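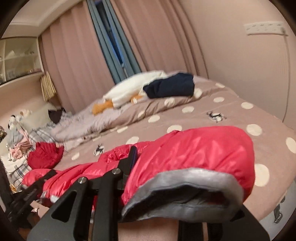

The downstairs tenant maintains that a power strip on a bedroom wall is perfectly normal and that half of Toledo has one. Noted, and inspected anyway.

**Bedroom check, Flirnora House, Friday, May 14, 2021**

- [x] **Wall power strip.** Firmly mounted. Cable runs down the wall; clip it before August, when the fans come out.
- [ ] **Bedding clear of cable.** Pass today. Recheck once the duvet has been straightened, an event I've been promised.
- [ ] **Clothing off bed.** Fail. Red puffy jacket at the near edge, more clothes heaped up by the headboard. A bed is a poor closet, though a roomy one.
- [x] **Curtains.** Hanging free of the window. No heater beneath.
- [ ] **Rattan lamp shade.** Close to the curtain. Bulb wattage not marked; ask Prolton for the fitting sheet.
- [x] **Open shelves.** Small items only. Keep it that way.
- [ ] **Bed frame.** Tighten all bolts. Form 57 wants a torque figure. Form 57 can have "snug."
- [x] **Plush goose.** No category. Passed.

Reinspection fee waived.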